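Textile Care and Laundry Operations
Unit 6: Sorting and Folding at the Table
Course notes, N. Agarwal
2025-11-12

6.1 Scope

Unit 5 ended with the load leaving the dryer. Unit 6 covers the work between the dryer and the shelf: unloading to the table, sorting, folding and stacking. Pressing is in Unit 7. Read sections 6.2 to 6.5 before the practical and bring the fold sheet from Unit 4.

Terms used in this unit:

Heap: unsorted garments as unloaded.
Lot: garments of one type, folded to one pattern.
Face: the side of a folded garment that shows on the shelf.
Overhang: any part of a garment below the level of the tabletop.

6.2 The mixed heap

A mixed heap contains several garment types, often in several colors. It takes longer to clear than a sorted heap of the same weight. Most of the extra time goes to finding edges. A sleeve or hem that lies under another garment has to be pulled free before the garment can be identified, and the pull disturbs whatever lies on top.

White garments are the slow case. When white lies on white, the boundary between two pieces is hard to see, and workers tend to lift two at once. Colored pieces act as markers. Start where a colored piece meets a white one and work along that line.
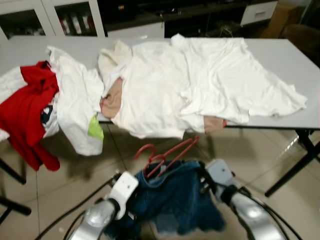
Overhang should be dealt with before anything is folded. A garment with more than half its length over the edge will slide, and it can take its neighbor along. The order of work is:

1. Return overhanging garments to the tabletop, heaviest first.
2. Free trapped pieces by lifting the upper garment. Do not drag the lower one.
3. Turn out rolled cuffs and collars.
4. Clear one end of the table for folding, wide enough for a shirt laid flat.

In the timing exercise set by Tumaini Mussa last term, the group took 43 minutes to clear its heap with no cleared end. Bring your own figures from the repeat exercise to the December review.

6.3 Sorting by weight and type

Sort by fabric weight first, then by type, then by color. Color matters little after drying, except for stacking order. Weight matters more: a heavy piece placed on a light one sets creases in it, and these stay if the heap is left to cool.

Heavy: denim, sweatshirts, bath towels.
Medium: knit tops, work shirts, pillowcases.
Light: T-shirts, undershirts, thin blouses.

Denim comes off the heap early. Check the waistband and the inside of the pockets for damp before folding. These areas have several layers of cloth and dry last. A pair that is damp at the waistband goes back to the dryer on its own or onto a rail. It does not go into a stack.

Fold jeans as follows. Hold by the waistband and shake once. Lay one leg over the other with the side seams together. Smooth from waist to hem. Fold hem to waist, then fold again. If the crotch seam projects, tuck it in before the second fold.

6.4 T-shirts

Lay the shirt face down, shoulders away from you. Smooth outward from the center of the back with flat hands. Fold one side in to a line halfway along the shoulder, turn the sleeve back on itself, and repeat on the other side. Bring the hem up to the collar in two folds. The Jadus board used in the practical gives the width. Without a board, use the width of the fold sheet.

Common faults:

Hem not square. The side folds were not parallel. Open and refold.
Ridge under the face. A sleeve was turned back with a crease in it.
Lot of uneven width. The board was moved between garments, or two people folded to different lines.

Do not correct a wrinkle by pulling at the hem. Lift the shirt by both shoulders, shake it and lay it down again. Pulling stretches knit fabric along one side, and the side seam will then twist.

6.5 Tags and trims

Look over each garment for tags before the first fold. A tag left between layers marks the face and makes the stack lean. Loose tags go in the tray marked Clistanon at the end of the bench. Sewn labels stay on and are folded to the inside.

Contrast trims and cuffs should be checked for color transfer onto adjacent whites. Set any stained piece aside flat and enter it on the rewash sheet with the garment type and the position of the mark.
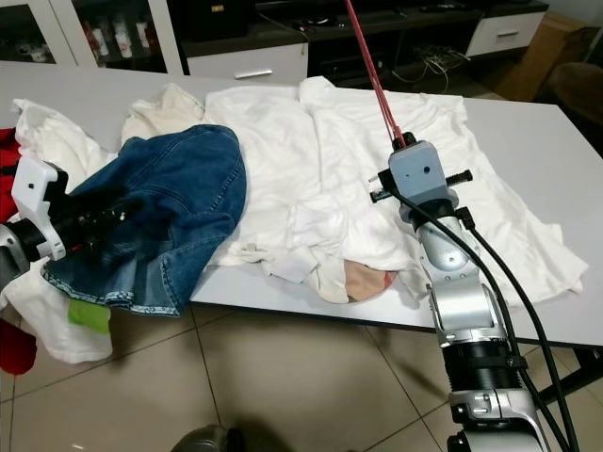
6.6 Preparation for Unit 7

Read the Laizer handout on steam settings, pages 2 to 9. Answer in writing, one page at most:

Which garments in a mixed heap should be removed first, and on what grounds?
At what point in the order of work would you check for damp, and where on the garment?
How would you divide the table between two workers?

Hand in at the start of the next session, in room 548.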